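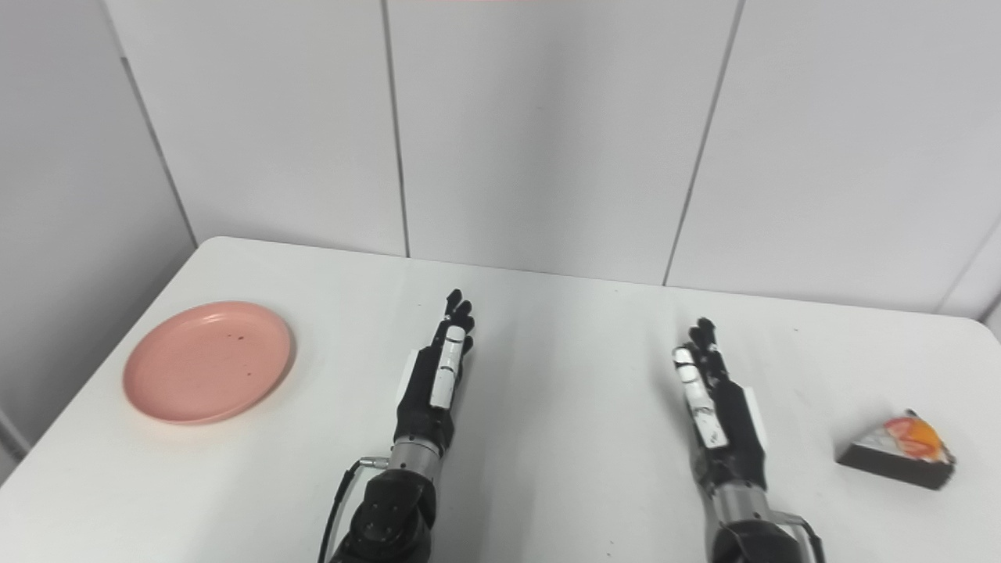
I've been working out what a slice of cake costs a small cafe to sell, and I want to write it down before I lose the notebook. Most owners I know start with flour, eggs and butter. The ingredients are the easy part. Take a triangular slice like the one on the right, with the pink plate over on the left. The plate belongs in the math too, along with the washing of it.

2/ My numbers come from Corness, the cafe I keep the books for. In March we sold 1,240 slices. I only know that because the register finally got a separate button for cake. Before that it was all under "bakery."

3/ In the same month 324 slices were thrown out or eaten by staff. I had guessed far lower. Those slices cost as much to make as the ones that sold, so the price of a sold slice has to carry them.

4/ Wedges cause some of this. A round cake cut by eye gives you two or three fat pieces, and the last ones are thin. Customers ask for the fat ones. The thin ones sit in the case until they dry out.
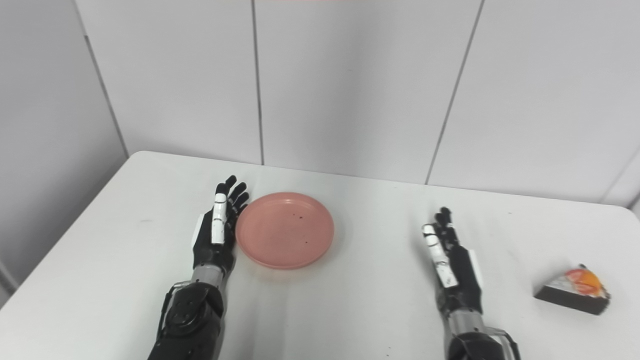 Corness Back Office
@cornessbooks
November 18, 2018

5/ A marking ring helped. You press it on top of the cake and cut along the lines. It was cheap and took one morning to get used to.

6/ Next was the box. We had been buying from Cisternas and paying for a window nobody needed, on an item that gets eaten in the car. Plain boxes from Plemum are fine. Check the inside height before you order, because frosting touches the lid on the tall cakes.

7/ Labor. Time yourself from pulling the cake out of the walk-in to putting the last slice in the case. Include wiping the knife. Write down the minutes and multiply by what you pay. Most people skip this or put in a number that feels right. 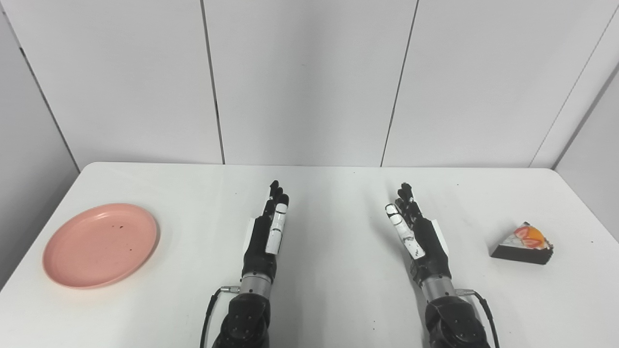 Side by side at the white table, fingers up.

8/ Breakage goes on its own line. We spent $694 replacing plates and forks last year. Forks mostly. They go into the trash with the napkins.

9/ I did not raise the price on everything. Carrot stayed where it was. Chocolate layer went up 50 cents, and sales that week looked the same as the week before.

10/ Someone asked about whole cakes. Different sheet, different problem. Deposits, pickup times, people who want a name written on it at the counter. I'll do that one separately.

11/ The blank costing sheet is one page. Reply if you want it and I'll send it tonight after close.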